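Disberg 布艺工作室
首页 花布 桌布定做 洗护 常见问题 联系我们

常见问题:Ireck 植物印花桌布
更新于4月2日,星期一

去年夏天 Ireck 这个花样上架以后,我们前后收到644条留言,有问尺寸的,有问怎么洗的,也有人专门写信来聊那些蕨叶,聊得我们特别开心!同样的问题来得多了,干脆整理成一页。下面的回答由工作室几个人一起写,花样部分主要是 Frans Dijkstra 写的(花是他画的,他话也最多),洗护部分归 Jozef Geerts。找不到答案的话,照旧写信来。

关于花样

Ireck 上面画的到底是什么花?

这是被问得最多的一个!橙色的那种圆花,有人看成玫瑰,有人看成万寿菊,还有一位客人坚持说是毛茛。Frans 画的时候没有对着某一朵花,他先在纸上转圈,一圈套一圈,转到觉得花开够了就停笔。所以您看成什么都行,我们自己在工作室里一般就叫它“圈圈花”。灰色的部分是另一种画法,全是短短的铅笔线,一笔挨一笔排出蕨叶的羽片,画起来比花慢得多。 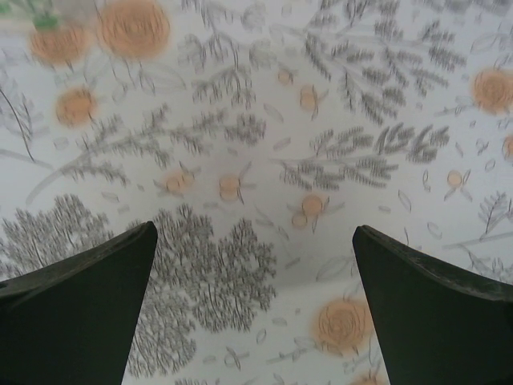 两种画法放在一块布上,当初我们也犹豫过。最早的稿子里花也是用铅笔线排的,整块布灰蒙蒙的,铺上去像没洗干净。后来 Frans 改用色块和螺旋线来画花,布一下子就亮了。橙色我们试了好几版,深的太抢眼,放一盘菜上去,眼睛还在看桌布;太浅又像褪了色。现在用的是偏桃色的橙,早上的光照过来很柔和,晚上开了暖光灯会显得浓一点,我们自己非常喜欢这个变化。

花样有正反方向吗?

有一点,但不讲究。单独的小枝多半是朝一个方向长的,站在那一侧看最顺。花头是圆的,怎么转都一样。大的蕨叶会斜着、横着伸出去,从哪边看都好看。如果您的桌子有一侧靠墙,建议让小枝的梢头朝着墙,坐下来的时候看到的就是从自己这边往外长的样子。圆桌不用管,随便铺!

每块布的花都在同一个位置吗?

不在。花样是连续印的,裁到哪儿算哪儿,所以有的布中间正好落着一大丛橙花,有的布中间是蕨叶,花都跑到角上去了。想指定的话,定做时可以在备注里写“花居中”或者“叶居中”,我们裁的时候会挪一挪。挪位置会多用一些布,不另收钱,就是要多等等,要等手边那卷布的花位合适才好下剪刀。

会不会再出别的颜色?

会的!灰配橙还会一直做下去,另外 Frans 正在试一版灰配蓝,样布已经打了两回,他对第二回的蓝还不满意。顺利的话7月能看到。绿的也有人要,我们先记着。

灰色那么浅,会不会过几年就看不清了?

Ireck 的灰本来就不深,铅笔线的味道就在这里,印得太重就成了剪影。正常使用和洗涤,灰色部分会比橙色部分稳得多。工作室里最早打样的那块布一直铺在裁剪台旁边的小桌上,天天被茶杯压着,蕨叶的短线还是根根分明。要留意的是窗边的长时间直晒,橙色会先淡下去。夏天不用的时候把窗帘拉一半,或者隔一阵把布转个方向,让两头轮着晒太阳。

关于尺寸和铺法

怎么量我家的桌子?

先量桌面的长和宽,再想好四边要垂下来多少。日常吃饭的桌子,垂得短一点比较利索,坐下去的时候膝盖不会一直蹭着布。过节想隆重一些,就往长了做。量的时候用软尺贴着桌面走,别把软尺悬在半空里。木桌子的边常常不那么直,两头各量一次,取大的那个数。

我的桌子不是普通餐桌,也能铺吗?

当然能!我们收到过缝纫台、花架、钢琴盖、乒乓球桌的订单,每次拆信都像拆礼物。
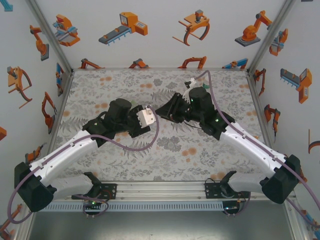 工作台和带围边的台面,要点是先找出布能平躺的范围。平常的餐桌四面都是空的,布边可以垂下去,工作台往往有一边装着东西,布到了那里就得收住。像图里这样前沿横着一长条银色铝轨的台子,我们会建议按台面的实际可用部分来量,量到铝轨里侧为止,然后告诉我们哪一边要“平收”。平收的那一边我们不折厚边,只窄窄地卷一道,压在东西旁边也不会鼓起来。其余三边想垂就垂,想平就平。要是台上有搬不动的固定件,请在纸上画一张简图,标好它离两边各多远,拍下来发给我们就行,画得歪一点也看得懂。

四边垂下来多少比较好看?

各人的眼光不一样,我们店里卖得最多的是每边垂大约11厘米。这个长度坐着不碍事,从房间那头看过去也有个样子。再短的话,风一吹布边容易翻起来。家里有刚学会站的小朋友,就做成刚好盖住桌面,或者用布夹固定,小朋友看见垂下来的布是一定要拉的!

平收的那一边会不会毛边?

不会。卷边是缝死的,缝线选了和底色相近的米白色,不凑近看几乎找不到。卷边比普通折边薄,熨的时候温度调低一档,从里往外推,不要来回蹭。

两张桌子拼在一起,能不能铺一整块?

看门幅。Peeters 织布厂给我们织的底布有固定的宽度,超过这个宽度就得接缝。接缝我们会尽量走在蕨叶密的地方,灰线一多,缝就藏进去了。如果两张桌子高低差一点点,先在矮的那张上垫一层薄毡,再铺桌布,不然中间会有一道明显的台阶,杯子放在那里心里不踏实。

布铺上去中间总有一道浅浅的折痕,怎么办?

叠着寄过去的布都会有,不用担心。最省事的办法是铺好以后拿喷壶在折痕上喷一层细雾,用手掌从中间往两边抹,然后该干什么干什么,等它自己干。着急的话就熨,隔一块薄棉布,中温。有几位客人反而喜欢留着那点褶子,说太平整了像纸。我们觉得都好,吃饭的桌子不必像展台。

想让布老实待在原地,有什么办法?

薄毡垫最好用,毛的那一面朝上。也可以在布角背面缝小口袋,塞扁扁的铅坠,这个定做时可以加。桌面是玻璃或者烤漆的话布容易滑,先擦干净桌面再铺,有灰的玻璃比干净的玻璃还要滑。

布太短了,能加长吗?

加长比改短麻烦,但能做。我们会在两头各接一条素色的布边,米白或者浅灰二选一,看上去像是特意镶的。请把原来的布洗过、晾干再寄来,新布和旧布缩的程度不一样,没洗过的话接好以后下水会皱成荷叶边。

关于桌上的瓶瓶罐罐

瓶装饮料放在桌布上会留印子吗?

刚从冰箱里拿出来的瓶子,外面会结一层水珠,水流到底下就是一个圈。清水圈干了就没有了,麻烦的是饮料沿着瓶身淌下来的那种,带糖,干了以后发黏,还会粘灰。运动饮料、柠檬茶、乳酸菌饮料都算在内。做法很简单:倒完以后用纸巾绕着瓶口擦一下,再拧盖子。

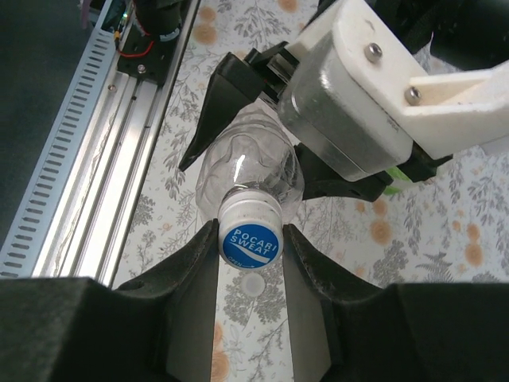
糖渍还有一个脾气,刚滴上去的时候几乎看不见,过两天才慢慢发黄。所以收桌子的时候,请顺手摸一摸布面,摸到有点发硬、发黏的地方,当时就用湿布按一按。按的时候从外往里,别画圈,画圈会把它越推越大。Jozef 的习惯是每顿饭后拿一块拧得很干的旧毛巾,把整块桌布轻轻拍一遍,拍完毛巾翻过来看看,有颜色就说明有漏网的!

空瓶子能不能先横放在桌上,等攒多了一起收?

能放,先把盖子拧紧,瓶子里剩的那几口一定要倒掉。横着的瓶子会滚,Ireck 的底布织得密,表面比较顺,桌子稍微不平它就自己走了。我们在工作室里收瓶子的时候,会在桌布下面垫一条卷起来的毛巾,顶出一道小坎,瓶子靠着它就停住了。

瓶盖要不要拧下来?

这个各地回收的规定不同,以您那里的为准。从桌布的角度讲,收的时候拧着盖子更保险,拿到水池边再打开、冲洗。瓶盖内侧那圈螺纹最能存饮料,单独扔在布上,就是一个完美的小圆印。

彩色的瓶标会掉色到布上吗?

塑料膜的瓶标一般不会。纸标签泡湿以后有可能,特别是深色的、印得厚的。从冰桶里拿出来的瓶子,请先放在托盘上晾一晾。用冰桶的话,底下也垫一个托盘,冰桶外壁出的水比大家想的多得多。

透明的瓶子和花布放在一起特别好看,这算不算一种摆法?

算啊!我们太喜欢这个问题了。透明的瓶子装上清水往布上一立,后面的蕨叶会被放大、拉弯,人一走动叶子就跟着晃。空瓶子也有意思,瓶身上的棱会把花纹切成一段一段的。想玩得认真一点,可以找几只瓶形不同的洗干净,撕掉标签,插上一两枝真的蕨叶,画的和真的凑在一起,吃饭的人会忍不住伸手去摸。浅绿、白色的小瓶子跟 Ireck 的底色也很合得来,大红的就有点打架。

有没有适合搭配的餐具?

白瓷最稳妥,灰陶也好。盘子上如果已经有很热闹的花,建议中间隔一张素色餐垫,让眼睛歇一歇。木头的东西随便放,深浅都行。玻璃杯请大胆用,Ireck 就是在一张摆满玻璃杯的桌子上定的稿。

桌上要做手工、装零件,铺花布会不会找不到小东西?

白色的小件放在白底上,确实要多看两眼,黑色和金属色的就一目了然。常做手工的人会在花布上再放一只浅盘子,螺丝、珠子、扣子都进盘子。也有客人把花当成格子用:这朵橙花上放大的,那朵橙花上放小的,据说比收纳盒还顺手。我们试了试,挺管用,就是喝茶的时候别忘了哪朵花上有针。

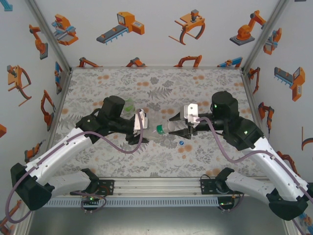
关于洗护

第一次用之前要洗吗?

建议洗一次,冷水,单独洗。新布上有一点织造时留下的浆,洗掉以后布会软下来,垂得更好看。第一次洗水有点浑是正常的。

可以机洗吗?

可以。翻到背面,叠两折,放进洗衣网,选轻柔的程序。水温不要高,橙色怕热水。洗衣液用中性的,我们自己用的是 Skollar 的无香款,用别的牌子也没关系,避开带漂白和增白成分的就好。柔顺剂请不要放,放了以后布面会变得不吸水,擦桌子的时候水珠到处跑。

不同的污渍怎么处理?

酱油和茶:趁湿用冷水从背面冲,再抹一点中性洗衣液,放一会儿,轻揉。
油:先撒一层淀粉,等它把油吸上来,刷掉,再洗。热汤里的油凉了会凝住,用勺子边轻轻刮掉再撒粉。
红酒:马上用干布按,按到布上不再有颜色,然后冷水泡。盐可以撒,别搓。
含糖饮料:温水比冷水快,手摸着刚刚有一点温就够了。
蜡烛油:放凉,抠掉硬的,剩下的隔着吸水纸低温熨,纸换得勤一点。
圆珠笔:寄给 Jozef。他有一套自己的办法,不肯写下来,但成功率很高。

怎么晾?

从机器里拿出来马上抖开,对着四个角拉一拉,趁湿把边理直。晾在阴凉通风的地方,搭在两根杆子上比搭在一根上好,中间不会留下那道杠。快干的时候收下来熨,最省力气。

烘干机呢?

请尽量不用。真要用就选低温,还有一点潮的时候拿出来。烘到全干的话布会缩,我们给每块布的长边多留了4厘米的余量,是给正常水洗准备的,烘干机一次就可能把它吃光。

收起来的时候是叠还是卷?

卷!找一根硬纸筒,外面包一层白纸,布正面朝外松松地卷上去。抽屉里放不下纸筒,叠也可以,每次换个地方折,别老折在同一条线上。要收一整个冬天的话,放进去之前务必洗干净,看不见的糖渍在柜子里会慢慢变黄,来年打开真的会心疼。

关于订购和修补

定做要多久?

尺寸确认以后,7天内寄出。要指定花位的,或者要接缝的,会久一些,我们会先写信告诉您。

能先看布样吗?

能,欢迎来要!布样是裁剩的边料,所以您可能收到一小片全是蕨叶的,也可能收到半朵橙花。想看橙色的请写明“要有花”。布样不用寄回来,有位客人攒够了几片,拼成一个杯垫寄给我们,现在就垫在 Frans 的水杯底下。

尺寸做错了可以改吗?

改短很容易,寄回来就行。洗过的布也能改,请先熨平再寄。如果是我们裁错了,重做一块,来回邮费算我们的。您报错了尺寸也别着急,先写信,能救回来的比想象的多。

烫了个洞,还有救吗?

多半有。小洞我们用同花样的边料从背面贴补,再顺着蕨叶的短线缝几针,缝线就成了叶子的一部分。洞在橙花上的难一点,螺旋线要对得上,Jozef 会翻很久的边料箱。补好的地方摸得出来,看是不大看得出来的。大一些的洞,可以考虑在上面加缝一片叶子,有客人补完以后说比原来还喜欢,又拿来一块没破的,问能不能也加一片!

旧桌布可以寄回来给你们吗?

很欢迎,请洗干净再寄。还结实的部分我们会裁成餐巾和瓶套,太薄的就留着包布卷。寄来的时候在包裹里放张字条,写上这块布用在哪里、铺了多久,我们爱看这个。

边料卖不卖?

按袋卖,每袋里大大小小都有,适合做杯垫、香包、书签。袋子装满就上架,上架时间不固定。同一个人请一次只买两袋,给后面的人留一点。

还有别的问题,写给谁?

花样和颜色的问题写给 Frans Dijkstra,洗护和修补写给 Jozef Geerts,尺寸和订单写到工作室的公共信箱,谁先看到谁回。附上桌子的照片会快很多,桌上有东西也不用特地收拾,就拍平时的样子。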